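Brikum hand-held gripper, pair

Sold as a kit for home benches and shared workshops. Left and right, identical bodies.

We've been building these in a corner of the Jorville workshop for a good while now and we still get a kick out of picking up a fresh pair. You hold one in each hand, go about a job on the table, and the fingers do the touching for you. If you're putting together your own arm at home (plenty of you are, judging by the emails!) it's a lovely way to find out what two flat fingers can and can't manage before you've wired up a single motor.

What you get

Two gripper bodies in black
Two pairs of flat fingers
Two top mounting plates
Two cables, fitted
4 spare finger screws in a bag
Printed build guide

The kit comes as parts. Allow an evening for the first gripper and rather less for the second. You'll want a small cross-head screwdriver and decent light, and a tray to catch the screws.

Weight per gripper, built: 400 g
Length, fingertip to back of body: 134 mm
Stock code: 1427-P

On the bench

A power strip makes a great practice piece. It's light and hard-edged, and the cord pulls it round just enough to keep you on your toes. Try coming at it from above with one hand while the other stays low.

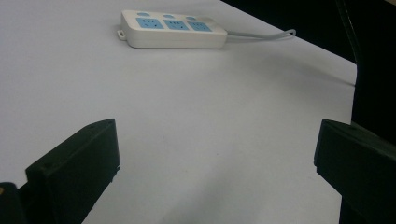
Power strip on the white top, out beyond the fingers
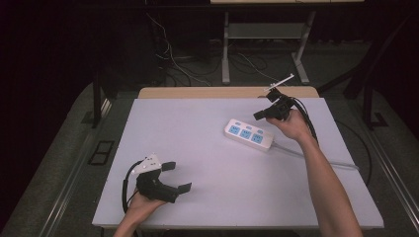
One gripper in each hand
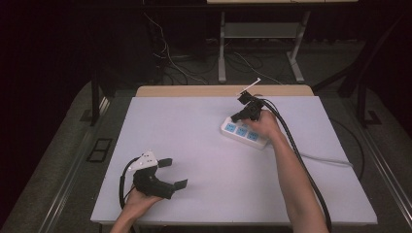 Right-hand jaws just above the strip

Setting up your table

A plain, pale surface is best, as the black fingers show up nicely against it. Ours is a white top laid over an ordinary wooden table. Leave yourself elbow room on both sides and let the cables run back past your wrists, with plenty of slack. A tight cable tugs on the body every time you turn your hand and it gets tiresome fast.

Start with the fingers wide open and bring both hands in slowly. After that, have a go at anything you like: mugs, pegs, a ball of socks. We've spent far too many lunchtimes on socks.

Fits with

Grumament finger pads, flat pattern only
Bickerstaff bench clamps, for parking a gripper upright between goes

Spares

Fingers, plates and cables are all sold singly. If you've lost the build guide, send us a message and we'll post another one free of charge. Please say which kit you have, as the older one uses longer screws.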